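The Last Honest Chair in Pornham

By Jacinto Carrillo

Everybody in Pornham has an opinion about chairs. Didn't expect that. Came up to write about the closing of the Ditlow furniture plant, stayed four days, filled a notebook with arguments over seat height.

Ditlow made office furniture for 30 years. Grey stuff, brown stuff, the kind you sat on at the DMV. Heavy as sin. When the plant shut last December the town figured that was that. Then people started buying the old chairs back. From schools, from bank branches, off the curb. Now there are three repair shops on one street and a waiting list at the biggest.

That one is Banda, in the old feed store. Smells of oil and coffee. Mrs. Liao runs the front desk and will not quote you a price over the phone, don't try. Bring it in. She wants to sit in it first.

Most jobs are dull. New casters. A gas lift. Foam gone to crumbs. A full rebuild runs 14 hours and the customer usualy complains about the color afterward. The frames almost never break, she says - it's the soft parts that give up. People do too, she says, and goes back to her invoices.

Why bother? A new chair costs less than the repair, sometimes by a lot. I asked everyone this. Got shrugs mostly. One man had typed his whole working life in a Ditlow and wanted to be buried near it. A high school teacher has 17 of them, all different, and teaches sitting down in whichever one her back agrees with.

Some of it is plain stubbornness. Some of it is that the cheap ones hurt. Flat seats, arms bolted on in the wrong place, plastic everywhere you lean.
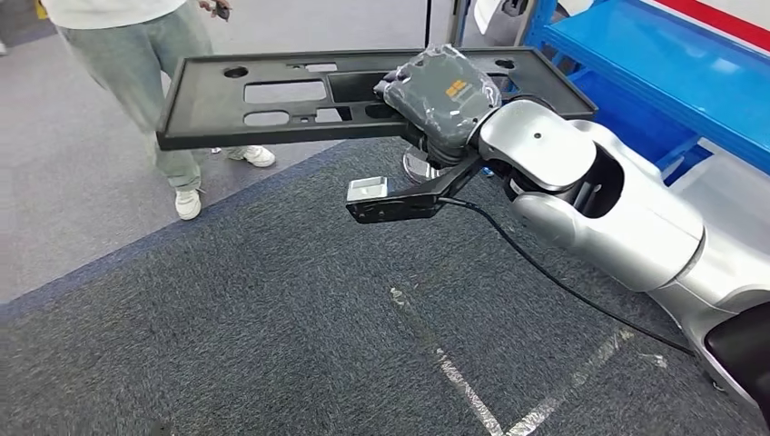
A large black plastic frame, held above dark gray carpet.

Parts are the real trouble. Ditlow's stock got sold off by the pallet and nobody kept a list. Banda bought what it could. A crate of tilt springs turned up in a barn two counties over, price on the lid in marker, $2972. They paid it. Mrs. Liao still winces.

When the springs run out they'll have to get them made, and there's a machine shop in the next town that says it can. Says. First batch came back a hair too long and they are sitting in a bucket by the door, free to anyone who has a use for them.

I took two. My own chair is in the queue, ticket on the armrest, ready in the fall if the foam shows up.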